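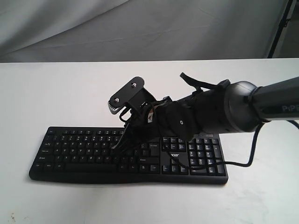

Photo: Corentin Guérin

An afternoon at the Skelldale open house

I have been to enough law office open houses to know what the cookies are for. You eat one, you feel a little obliged, and by the time you leave you have put your phone number on a sheet. The one at Skelldale, held in March on the second floor over a dental practice, had good cookies, and I left my number off the sheet.

Skelldale does family law and disability claims. It has done both for years under a couple of different names, and last fall it became part of Genbridge, a company that buys up small firms and gives them matching brochures. The open house was supposed to show the public what had changed. Doors opened at 2 and the first talk started late.

The talk was on uncontested divorce. The attorney giving it was clear and pleasant and I have no quarrel with most of what she said. If you agree on the house, the kids and the debts, you can get through it without a trial. If you think you agree and haven't talked about the retirement account, you don't agree yet. That got a laugh from a man in the back who did not look amused.

Then came the price. The wall banner says "Divorce from $200." I asked what the 200 dollars covers. It covers a first meeting and a review of papers you have filled out yourself. Filing fees are extra, which is fair enough, since no firm sets those. Drafting a parenting plan is extra too. So is any letter to the other side, and so is showing up at the courthouse. I asked what a couple with two kids and a mortgage ends up paying and was told every family is different. I'm sure that's so. They must also have an average, and I would have liked to hear it. 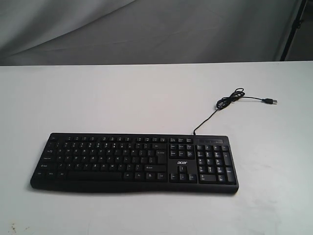

The keyboard, number pad at right.

After the break we heard about Cevix, the online intake form. You fill it out at home before your first meeting, and the firm says it saves everyone time. The printed version on the handout table runs to 37 pages. I took one and read it on the bus. A lot of it is sensible: dates, addresses, who carries the health insurance. Some of it I would want to talk over with a lawyer before writing down, like the page asking you to describe "any conduct you regret." The handout says your answers are confidential. It doesn't say whether that holds if you fill out the form and then never hire the firm. I asked. The attorney said she believed it did and would get back to me, and she wrote down the question, so credit for that. It is a bad thing to be unsure of with 37 pages of people's private lives coming in.

The disability half was better, to my surprise. A paralegal who had plainly done hundreds of these went through what happens after a denial: the deadline to appeal, the medical records you need, why a doctor's note that says "unable to work" does so little without detail behind it. She told people to keep a plain notebook of what they can and can't do on a given day. She told one woman, kindly, that she could file the first appeal herself and come back if it went badly. No slides. If the whole afternoon had been like that I would be writing a nicer report.

The last stop was Alva, the client portal. You log in and see where your case stands, with a green, yellow or red dot next to each step. I asked who changes the dots. Staff do, by hand, when they get to it. So the dot tells you what someone in the office last clicked, and you would still have to call to find out if anything has happened since. Messages sent through Alva are billed the same as phone calls. That is in the fee agreement, on the back. It wasn't in the talk.

Each visitor could also have 20 minutes with an attorney for free. I signed up with a real question about my late aunt's house and spent most of my slot on a conflict check and a form. What I got in the end was a suggestion to book a full consultation. Others may have done better. The couple ahead of me came out looking relieved.

Would I send a friend? For a denied disability claim, yes, and I would tell them to ask for the paralegal. For a divorce I would tell them to get the fee agreement first, read both sides of it, and ask for a written list of what is extra before touching the intake form. Ask too who your attorney will be, by name. The brochure says "your Genbridge legal team" from start to finish, and the attorney who gave the talk couldn't say whether she would be taking the new cases herself.

Parking is behind the building. The front stairs are steep, and the elevator is through the dentist's entrance, which the flyer leaves out. For an office that serves people with disabilities, I'd fix that before printing another brochure.

I have not yet heard back on the confidentiality question. If an answer comes I'll add it here.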